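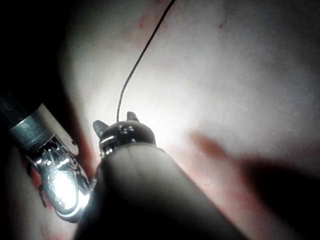
Bonsu画册的版次与用纸核查:阶段报告

Vimamby版画室藏有一部蚀刻画册,登录名为Bonsu画册,内含蚀刻版画41幅,题材为港口、市集和戏剧人物。旧目录将全册著录为“初版早期印本”,依据是首页所印的Lanamik出版地址。该地址属于这套铜版的第一位出版人,后来的出版人接手铜版后通常会磨去旧地址,另刻新名,因此旧目录的推断在当时有一定道理。

去年冬季整理书库时,编目人员把画册与Gistosura的散页藏本作了一次初步比对,发现两处藏品中同名的市集图并不一致:本馆一幅的前景阴影多出一组交叉排线。排线增加意味着铜版经过再加工,印刷时间应晚于没有这组排线的印本。由于首页与内页可能不属于同一次印刷,我们决定对全册逐幅重新核查。以下是目前的方法、结果和尚未解决的问题。

核查范围

核查包括三个部分:铜版图像本身的版次,承印纸张的帘纹与水印,以及装订结构。三者分别记录,在各自完成之前不互相参照,以免先入为主。收藏章、铅笔编号和旧价码另行登记,只作为流传史的材料,不用于判断印刷先后。

画册中有部分页面经过手工设色。设色覆盖了细线,给版次辨认带来困难,相关页面在记录表中单独标记,结论的可信等级相应降低一级。

版次的辨认

本报告所说的“版次”,指铜版经有意改动后形成的状态。铜版的自然磨损、偶然划痕和擦墨差异都不构成新版次。这一点在旧目录中处理得较为含混,有几处“第二版次”的著录,复查后发现所依据的只是天空部分变淡。天空线条通常刻蚀较浅,印数增加后最先变弱,属于磨损。

根据Bonsu画册与Gistosura散页的比对,这套铜版现可分为四个版次。

第一版次:图像完整,下缘空白处没有文字。题签部位可见打稿用的平行细线。

第二版次:下缘加刻题名和Lanamik出版地址。图像没有改动。

第三版次:出版地址被磨去,题名保留。磨去的部位在印本上留有一片浅灰色调,侧光下可见纸面略有起伏。部分图版的前景阴影增加了交叉排线。

第四版次:右下角加刻编号,磨损明显的线条用雕刀重新加深。重刻的线条起止处较尖,与蚀刻线条圆钝的末端区别清楚。

需要说明的是,并非每一块铜版都经历了全部改动。人物图的铜版尺寸较小,边缘空白不足,有几块始终没有刻出版地址,因此无法单凭地址的有无区分第二与第三版次,只能依靠排线和磨损程度。

重刻部位的识别使用放大镜即可完成。蚀刻线由酸液腐蚀形成,线宽较均匀,边缘略显不齐;雕刀线由工具推刻形成,中段宽,两端窄,边缘光洁。同一组阴影中两种线条交替出现时,一般可以判断为后期加深。但也有例外,有的版画家在初次制版时就用雕刀补强暗部。我们的做法是,只有在找到未经加深的对应印本时,才将雕刀线计为版次特征。

首页的情况

首页属于第二版次,地址清晰,边框四角完整,印制质量较高。内页中能够确认为第二版次的数量不多,主要集中在港口图部分。市集图均为第三版次。戏剧人物图则有第三、第四两个版次混杂。

由此可以排除全册一次印成的可能。首页较早,而大部分内页较晚,这种组合在旧藏画册中并不少见。画册在流通中常以首页确定名目和价格,缺页时用后印本补足,或者反过来,为一组散页配上较好的首页。仅凭版次无法判断本册属于哪一种,需要结合纸张和装订来看。

纸张:帘纹与水印

全册用纸均为手工直纹纸。抄纸帘上的细帘条在纸中形成密集的平行线,间隔较大的编帘线形成与之垂直的纹路。同一张抄纸帘所抄的纸,编帘线的间距序列是固定的,即使没有水印,也可以借此判断两张纸是否同源。

测量在透射光下进行。纸张置于冷光板上,画面朝下,用透明标尺逐条读取编帘线的间距,自纸张左侧起记录。左右翻转会使序列颠倒,因此每张纸都要注明毛面与网面。网面是纸浆与抄纸帘直接接触的一面,斜光下可见细密的凹纹。部分页面因早年压平过度,凹纹已难以辨认,此类页面按正反两个方向各记录一次,比对时两组数据都参与匹配。

按照间距序列,全册用纸可归为五组,暂以甲、乙、丙、丁、戊命名。

甲组见于首页和大多数港口图。纸张偏厚,色泽微黄,水印为盾形,内有一条斜带。盾形有两种变体,斜带的宽窄略有差异。当时的纸坊习惯成对使用抄纸帘,两名工人交替作业,每对纸帘的水印大体相同而细部有别。两种变体在甲组中交错出现,与成对纸帘的使用方式相符。

乙组见于市集图,水印为单柄壶。壶身被印刷墨线遮挡较多,需要在画面空白处较大的页面上才能看清轮廓。

丙组见于部分人物图,没有水印。由于这些页面都是半张或四分之一张,水印可能位于被裁去的部分。

丁组见于其余的人物图,纸质较薄,纤维束明显,水印残存一段字母。字母不完整,目前不作释读。

戊组仅见于前后衬页和一幅编号靠后的戏剧图。这一点比较重要:衬页是装订时加入的,戏剧图与衬页使用同一来源的纸,说明该图的印刷与装订在时间上可能接近。不过纸张可以长期存放,仅有这一条证据时不宜推定具体年份。

版次与纸张的对应

两部分记录完成后合并比对,结果总体一致。第二版次印本均用甲组纸。第三版次的市集图均用乙组纸。第三版次的人物图用丙组纸,第四版次用丁组纸,戊组的那一幅也属于第四版次。

有一处不一致。一幅船坞图印在甲组纸上,但出版地址已被磨去,按图像特征应归入第三版次。复查时在地址部位发现了轻微的纸面磨损,侧光下纤维有起毛现象,透射光下该处偏薄。铜版磨去文字时,改动发生在金属上,印本的纸张不会变薄。因此这幅图的地址很可能是从纸面上刮除的,原为第二版次。刮除的原因不明,可能与某一时期的转售有关。

类似的刮除在其他页面上没有发现。我们重新检查了所有归为第三版次的印本,浅灰色调和纸面起伏都符合铜版磨去文字的特征。

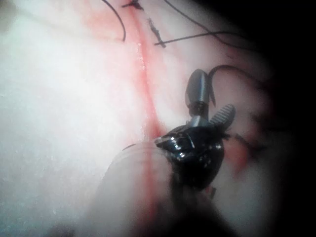 装订结构

画册现有封面为半皮装,书脊曾经重做。内页以纸条粘贴于书脊侧的折条上,再成帖缝缀。折条分为新旧两种,旧折条颜色较深,边缘有磨损;新折条较白,裁切整齐。

旧折条上的页面为首页、港口图和市集图。新折条上的页面均为人物图和戏剧图。旧折条处可见两套针孔,其中一套已不使用,表明这部分在现有装订之前至少还有一次缝缀。新折条处只有一套针孔,与现用缝线吻合。

这一观察把画册的形成分为前后两个阶段。较早的册子由首页、港口图和市集图组成,第二与第三版次当时已经合在一起。人物图和戏剧图在重新装订时加入。旧目录称画册“保存原始编次”,应予更正。

页面右上角的墨书编号也支持这一判断。编号在港口图和市集图上是连续的,墨色褐化,周围有轻微晕染。人物图上的编号为另一种笔迹,墨色偏黑,延续前一部分的顺序书写。

手工设色

设色页集中在市集图。颜料包括红、蓝、绿三种,绿色部分造成背面透出褐色痕迹,纸张局部发脆,符合含铜绿色颜料常见的老化表现。由于尚未进行仪器分析,记录表中写作“绿色颜料,疑含铜”,不使用具体的颜料名称。

设色的时间有待确定。在一幅市集图上,蓝色越过图版边缘,进入纸张折缝,而折缝处的颜料没有断裂。这表明折痕先于设色形成。该折痕的位置与旧折条的宽度对应,因此设色至少在这一页装入旧册以后进行。其余设色页没有可资比较的部位。

设色页的展示条件维持原有限制。绿色部分背面发脆的页面暂不提供翻阅,研究者可申请查看数字图像。

著录的修改

根据以上结果,目录中的主要改动如下。

题名项:保留“Bonsu画册”,这是惯用名称,变更会造成检索困难。附注中说明该名称来自旧藏登录,不代表原出版题名。

出版项:由“Lanamik,初版”改为“首页及部分图版有Lanamik出版地址;多个版次合订”。

版次项:由全册统一著录改为逐幅著录。无法区分第二与第三版次的小幅人物图写作“第二或第三版次”,不因纸张组别而自动归入某一版次。纸张是辅助依据,图像特征不足时,目录应如实保留不确定性。

纸张项:新增。记录组别、编帘线间距序列、水印描述及其在页面中的位置。不能确认网面的页面注明“方向未定”。

附注项:船坞图加注“出版地址疑自纸面刮除”,并附透射光与侧光图像各一幅。

旧目录的著录文字全部保留在历史记录字段中,供查对早期引文时使用。已有出版物按旧著录引用本馆印本的,我们不作追溯更正,但在答复查询时会提供新的版次信息。

与Gistosura藏本的关系

Gistosura的散页藏本没有装订,来源也较分散,因而不适合作为完整的参照组。其价值在于包含几幅第一版次印本,本馆没有这一版次。散页中的港口图有两幅使用与本馆甲组相同的盾形水印纸,其中一幅的编帘线间距与本馆首页完全吻合,可以确认出自同一张抄纸帘。

两处的测量方法原先有差别。Gistosura测量编帘线中心之间的距离,本馆旧记录测量的是线与线之间的空隙。换算时需要加入编帘线本身的宽度,而这一宽度在纸张受潮或压平后会有变化。为避免误差累积,本馆已按中心距重新测量全部页面,旧数据停止使用。

尚未解决的问题

丙组纸张的来源不明。该组没有水印,只能依靠间距序列,而页面尺寸较小,每页可读取的编帘线数量有限。短序列容易偶然吻合,目前将它们归为一组,主要依据是厚度和纤维外观,等级定为“可能”。如果找到完整的整张纸,分组可能需要调整。

第三版次内部的先后次序也没有确定。市集图增加了交叉排线,港口图则没有第三版次的可靠样本,无法知道两类图版是否在同一次改版中处理。本馆希望了解其他收藏中出版地址已被磨去的港口图印本,尤其是纸边未经裁切、可以看到水印的例子。

重新装订的时间仍然只能给出相对次序。书脊内侧的衬纸是一张印刷废页,可见数行文字,但被胶层覆盖。揭取会损伤书脊,目前没有这一计划。书脊与内页之间的空隙较窄,常规透射拍摄难以进行,保护修复室正在比较几种薄型光源。

查阅安排

修改后的逐幅著录将于十一月进入馆内检索系统,外部目录随后更新。画册原件每周三下午可预约查阅,设色页除外。查阅者需要测量纸张时,请在预约单中注明,以便预留冷光板和工作台;标尺由阅览室提供,不得使用金属尺接触纸面。

编帘线间距数据可索取表格文件,表中附有网面方向和可信等级。引用时请写明页面编号与纸张组别,组别名称为馆内临时代号,后续如有合并或拆分,新旧代号的对照表会一并放入文件。

Vimamby版画室编目组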